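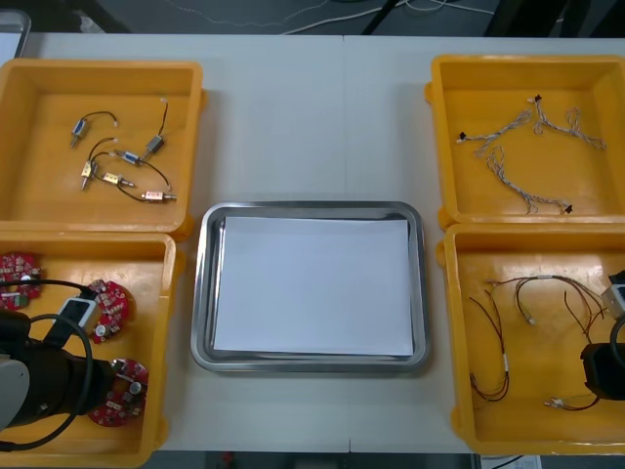 Will the trail half marathon course at Jerndale be ready for the autumn race?

The course will be ready over its full distance except for the ridge section above Standholm, where the second drainage crossing is still open. A signed detour on the forest road covers that section if the crossing is not finished by the end of August.

Reporting period: March through June
Grant purpose: trail repair, course marking and runner safety, Jerndale Trail Half Marathon

1. Status against the work plan

Surface repair between the start area and the Standholm turnoff is complete. The old tread had cupped along the center line and was holding water. It was regraded to an outward slope and topped with crushed stone where the grade is steepest. The upper part of this section went through two heavy storms in May with no new rutting.

The ridge section is behind plan. One of the two planned crossings was installed in April. Work on the other stopped when the excavation reached rock higher than the survey had shown. The design now uses a shallower stone ford in place of a culvert. The land manager has the revised drawing and has asked for a change to the downstream apron, which we have made and sent back.

Course marking is complete as far as the turnoff. Posts carry a reflective band on both faces so they can be read by sweep runners coming back down. Kilometer posts were set from a wheel measurement, with a GPS track kept as a check only. The two methods disagreed most under the tree cover below the ridge, and the wheel figure was used there.

2. Entries and field size

The permit allows a field of up to 589 runners. Registration opened in February and 400 places were taken by the end of the reporting period. The rest are being held at the standard entry fee until August, when the late fee applies. We had considered a larger field in the original application. The single-track climb does not support it, and we do not plan to raise the question again under this grant.

Starts will be in waves, with 40 runners in each. Last year's mass start produced a standing line at the first stile, and several runners reported waits there in the post-race survey. The stile has been replaced with a self-closing gate. A timed trial with the Standholm running club in May showed no queue at the gate with a single wave. It did not test a fast wave catching a slow one, and a further trial is planned for July.

3. Timing and safety

Timing will be supplied by Havlíček under the same terms as last year. A split mat has been added at the ridge. Its main use is to account for runners on the exposed part of the course, and the splits will also be published with the results.

Radio coverage was tested from each aid station. The station below the ridge could not reach the finish directly. A relay on the forest road fixed this in testing. The relay position is reachable by vehicle and will be staffed from 6:30 a.m. until the sweep has passed.

The cutoff at the turnoff is unchanged. Runners who miss it will be sent down the forest road to the finish and recorded as not finished. The wording in the race guide has been corrected, as the previous edition gave one cutoff on the map and a different one in the text.

4. Budget

Spending on surface repair came in under the approved line. The saving comes from haul distance: Drerico was able to supply stone from a closer pit than the one quoted. Spending on the ridge crossings will go over its line once the ford is built. We request approval to move the unspent surface repair money to the crossings. The total grant amount would not change.

Marking, radio hire and printing are on budget. No equipment has been bought outside the approved list.

5. Risks

Late approval of the ford drawing is the main risk. The contractor needs a dry spell to place the stone, and the odds of getting one drop after August. The detour has been measured and adds distance on the flat, so the finish approach would be shortened by the same amount to keep the course at its stated length. Both versions of the map are drawn.

Parking at Jerndale is the other open item. The lower field was soft in April and has not been checked under load since then. If it cannot be used, a shuttle from Standholm will be needed and a quote is on hand.

6. Next period

Work planned for July through September is the ford, the remaining posts, the second wave trial and the parking check. The next report will include the final course measurement, the entry total and invoices for the stone work.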